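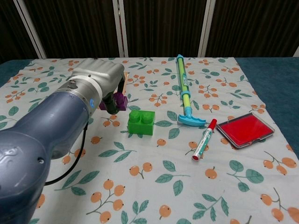
How many cards do you deal in Timier?
Eleven each with four players, and the rest go face down in the middle as the well.

Everything else takes a bit longer. I learned it in September at a kitchen table in Zatora, from people who were losing patience with me by the second hand, and I've played most weeks after that. So. The game.

Four players, two teams, partners across from each other. One ordinary deck, no jokers. Deal 11 cards apiece, which leaves eight for the well. Player left of the dealer looks at the first five cards only and names trump. No peeking at the other six. People do peek. Atieno Khaemba, who has run the Thursday table at the Dlamini tea rooms longer than anyone can remember, makes you lay your hand flat on them till trump is called.

Then it's tricks. Follow suit if you can, trump if you can't, or throw away. Highest card wins, same as any game your grandmother played.

The well is where it gets mean. Win two tricks in a row and you may take the top card of the well and put one of yours underneath. May, not must. New players draw every time and wreck a good hand doing it. "You had the queen and you swapped her for what, a four?" That was said to me. Loudly.

Scoring

One point a trick. Tens are worth five extra, and the jack of trump is worth nine. First team to 117 wins. Why 117? I asked at three tables and got three answers, one of them about a bus fare. Karabo Coetzee thinks it used to be 90 and somebody's uncle kept adding to it because he hated going home. She has an old score pad with 90 printed across the top so maybe.

If you're short on time play to 90. Works fine. A game to 117 can eat a whole evening.

The Ivine call

Before the first card is led, either team can say "Ivine". Means you think you'll take the first six tricks straight. Make it and you get 32 points. Miss and the other side gets them, plus they choose who leads next hand. I've seen it called maybe a dozen times and made twice. Both times by Khaemba, both times with a hand I would of passed on. She says she listens to how people sort their cards. A long shuffle at one end means a long suit, usually. I now hold mine unsorted and forget what I have.

Some things I wish I'd known sooner:

Keep a low trump for the end. The last trick counts double.

Don't lead a ten, ever, unless the ace has gone.

Talk to your partner between hands but not during. Even a sigh is cheating at some tables - at Coetzee's it costs you five points and she writes it down.

Watch what goes under the well. You can't look at it again, but the player who put it there knows, and if they stop drawing theres a reason.

Three can play too, with the twos taken out and 12 cards each, though the teams go away and it turns into a slower, grumpier game. Two players, don't bother. We tried it on a train and gave up before the second stop.

The Dlamini table starts at seven, bring coins for the tea. Beginners get seated next to Khaemba.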